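Merkine Silent Horror Intertitles: Data Card

Summary

The Merkine collection gathers transcribed intertitles from silent horror and mystery films held by the Plernum archive. Release 2 covers 17 features, 9 of them complete. The remaining titles survive with missing reels, and gaps are marked in the text files.

Contents

Each film has one plain text file and one table of reel and card numbers. Original spelling and punctuation are kept, including errors on the cards. Translated cards carry the source language in a separate column.

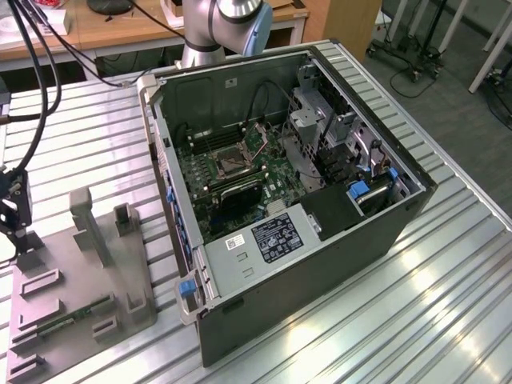

Transcription

Armelle Lecomte prepared the first reading of every film. Farzana Usmani checked it against the viewing copy. Where the 2 readings differ, both are recorded — the preferred one comes first.

Known limits

Reissue cards are not always told apart from those of the first release. Tinting, lettering style and card borders are not recorded. Running order in the incomplete films follows the Nitov script notes and may change.

Updates

Release date: 8 January 2024. Corrections received by the end of July will be included in the next release.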